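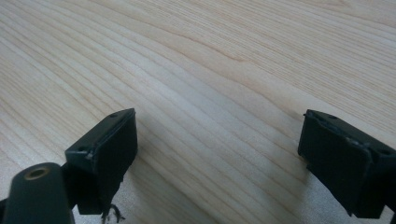 Home Products Guides Spare parts Contact

Lerkasden wire spinner rack, table model
Section 2: Placing and levelling the rack

Before you start with this section, the rack must be fully assembled as explained in Section 1. Both wheels of arms are on the central rod and the screws are tightened by hand.

2.1 Preparing the table

1. Choose a table which stands firmly on the floor. Press each corner with your hand. If the table moves, put a piece of card under the short leg.

2. Remove everything from the table top and wipe it with a soft cloth, a little damp. Dry it completely. On untreated wood, wipe always in the direction of the grain.

3. Pass your palm over the place where the base will stand. Remove old glue, crumbs or splinters.

Note: Oiled or newly varnished wood must rest 8 days before you put the rack on it. The white coating can stick to a soft varnish and leave a ring.

2.2 Placing the base

4. Hold the rack by the central rod, under the lower wheel. Do not lift it by the arms.

5. Put it down near the middle of the table. The whole base must lie on the surface, with at least 95 mm free between the base and any edge.

6. If your table top has a hole for a cable, keep the base completely beside it. A strut which is half over a hole will make the rack lean when it is loaded. 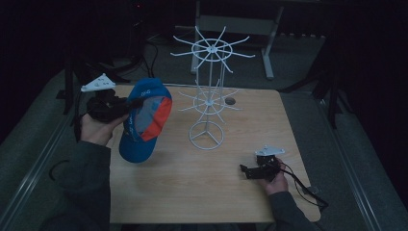

Photo: Begoña Aranda / Mondar guides

The rack is easiest to level while it is empty, so do not hang anything yet.

CAUTION: The ends of the arms are at the height of the face when you sit at the table. Keep small children away until the rack is loaded, and do not bend over it to reach something on the other side.

2.3 Levelling

7. Look at the central rod from the front of the table, then from the side. It must be vertical in both views. A door frame behind it is a good help for the eye.

8. If the rod leans, turn the whole rack a little on the table and look again. Often this is sufficient. If it still leans, put one of the felt pads from the bag under the low side of the base.

9. Touch the upper wheel lightly with one finger and let it turn. It should go round freely and stop slowly. When it stops always at the same point, the rod is not yet vertical – repeat step 8.

2.4 Adjusting the arms

Some arms point slightly up and others slightly down when they come from the box. This is not a defect. For key rings and cards with a hole, every arm should rise a little towards its end.

10. Take the arm near the small central ring, between thumb and finger, and bend it gently upwards. Never bend it by the end.

11. Check that no arm of the upper wheel touches the lower one. Turn both wheels to be sure.

12. Load the lower wheel first. Put each new item opposite to the last one, and only then fill the spaces between. The maximum is 200 g for each arm.

CAUTION: Do not load one side only, even for a short moment. The base is light and the rack can fall.

For the Nesmont model with wooden foot, see the separate sheet. The steps for levelling are the same but the felt pads are not included.

Text revised by Marcelino Palacios, 8 September 2026

Comments

Babar Khattak
Step 9 helped me very much, thank you. Mine leaned to the left and one pad was enough. Can I order more pads? I lost the bag.

Marcelino Palacios
Yes, they are under Spare parts, Levelling set. The same ones fit the Escobar stand.

Patricio Segura
We have had ours on the shop counter since February with greeting cards. The white coating is chipped at one arm where somebody bent it from the end. Maybe put that warning in bigger letters?

Julián Campos
Does it work on glass?

Marcelino Palacios
It does, but use the felt pads under all the base. Without them it slides.

Previous section Next section Back to top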